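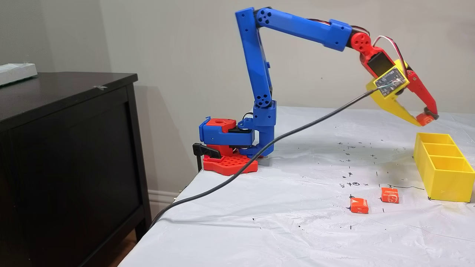

Ticket 3782
Product: Pluton cellar controller
Status: Waiting for customer
Opened by: Aurora Rocha, Caser winery

Dear support,

The controller on tank 4 does not hold the temperature for our white wine. I have set 14 degrees, but this morning the display showed 19 and the cooling valve was still closed. The tank holds 1000 litres and the juice is in full fermentation, so I am a little worried. Error code 111 comes on the screen and goes away when I press OK. The other tanks on the same glycol line are fine.

I have already done the following:
- switched the controller off and on again
- checked the fuse
- opened the valve by hand (the tank is cooling now)

Reply, 10:40
Hello Aurora, please keep the valve in manual for the moment. Code 111 means that the controller has lost the signal from the probe. Could you exchange the probe cable with the one from a neighbouring tank and tell me if the code moves with it?
Pádraig Ó Dubhghaill

Reply, 12:15
Thank you for the quick answer. I have exchanged the cables and the code is now on tank 3. Tank 4 reads 15 degrees. Can you please send one new cable, length five metres?
Aurora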